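Courses > Water Safety and Rescue > Unit 2 > Handout: Bystander Rescue in Moving Water

Print this page | E-mail this page

Unit 2. Bystander Rescue in Rivers and Canals

Instructor: Darren Greenwood
Revised 23 August 2026

Read before the pool session. Section 4 will be covered again on the bank at Orkport.

1. Scope

This unit deals with the untrained or partly trained person who sees someone in trouble in a river, canal or weir pool and has to decide what to do in the first minutes. It does not cover boat rescue, ice, surf or diving. Those are in Units 5 through 8.

The term "second victim" is used throughout. It means a person who enters the water to help and then needs help. In many incidents the second victim is a parent, a brother or sister, or a friend. Good swimmers are included. Swimming ability measured in a pool is a poor guide to performance in clothes, in current, with a struggling person attached.

2. What the water does

2.1 Force. The force of moving water on a body rises with the square of its speed. If the current doubles, the push is four times as great. A person who can stand comfortably in thigh-deep slow water may be unable to stand in knee-deep fast water.

2.2 Cold. Sudden immersion in cold water causes a gasp followed by rapid breathing that cannot be controlled at will. If the mouth is under at the time of the gasp, water is taken in. The effect peaks early and eases within a few minutes. Loss of grip and arm strength comes later. A rescuer who jumps in goes through the same sequence as the casualty.

2.3 Strainers. A fallen tree, fence or grating lets water through and holds a body against it. Approach from downstream or from the bank only. Never let a line lead a casualty toward one.

2.4 Low-head dams. The water below the drop runs back toward the face and recirculates anything that floats. The surface may look calm from upstream. No bystander should enter here under any conditions.

2.5 Foot entrapment. Do not try to stand up in fast water that is more than ankle deep. A foot caught between rocks will hold while the current pushes the body over. Float on the back, feet downstream and near the surface, until the water is slack or very shallow.

3. Recognizing the casualty

A drowning person often makes no noise. The mouth is at or just below the surface, the head tipped back, the arms pressing down at the sides. Waving and shouting show that the person still has air and some control, and such a person may be able to follow instructions. Both need help. The quiet one has less time.

In rivers, the casualty also moves. Note a fixed point on the far bank level with the last sighting (a post, a tree, a bridge pier) and keep one person looking at the water. This person does nothing else.

4. Order of methods

Use the lowest method that will work.

4.1 Shout. Call the person by name if it is known. Short commands: "Look at me." "Kick." "Grab it." Pointing at the nearest slack water helps more than a long explanation.

4.2 Reach. Lie flat, or hold something fixed, and extend a branch, pole, coat or belt. Keep the weight low and back from the edge. Be ready to let go.

4.3 Throw. A throw bag, ring or any sealed empty container on a line. Aim past the casualty and slightly downstream of the head, so the line falls across the shoulders. Never tie or wrap the line around the hand or waist. Once the casualty has hold, brace and let the current swing them in to the bank.

4.4 Go. For trained and equipped persons only, with backup downstream. Students who complete this unit are not trained to this level.

5. Calling for help

Call before attempting 4.2 or 4.3 if alone and if the call can be made in seconds. If two people are present, one calls and one works. Give the river name, the nearest bridge or road, which bank, the number of people in the water and the direction of flow. Left bank and right bank are always named facing downstream.

6. After recovery

Check breathing. If the person is not breathing normally, start with rescue breaths where trained to give them, then continue CPR until relieved. Remove wet clothing if shelter is at hand. Keep the person lying down. Anyone who has taken in water, coughed for any length of time or lost consciousness goes to the hospital, even if they say they feel fine.

7. Exercise for the bank session

Pairs. Each student throws a 21-meter line to a floating marker, from standing and from kneeling. Two good throws in a row are needed to pass. Repack the bag by feeding the line in by hand. Do not coil it.

Written part: sketch a bend in a river, mark the fast and slack water, and show where you would place a spotter, a thrower and a second thrower. One page.

8. Questions sent in on last year's handout

These and their answers are kept on the course page. Add new ones below by the end of June.
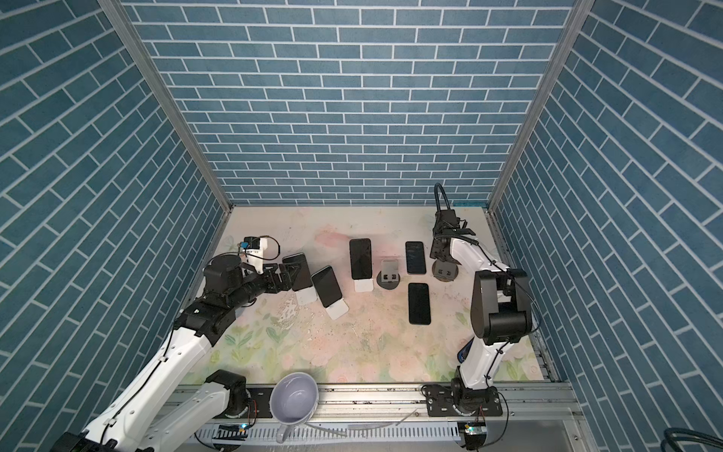 Kazue Kawaguchi: Section 4.3 says to brace after the throw, but on the steep bank we used there was nothing to brace against and I was pulled two steps toward the edge. Could the handout say to sit down first, heels dug in, before the line goes tight? It would also help to know whether a second person should hold the thrower from behind.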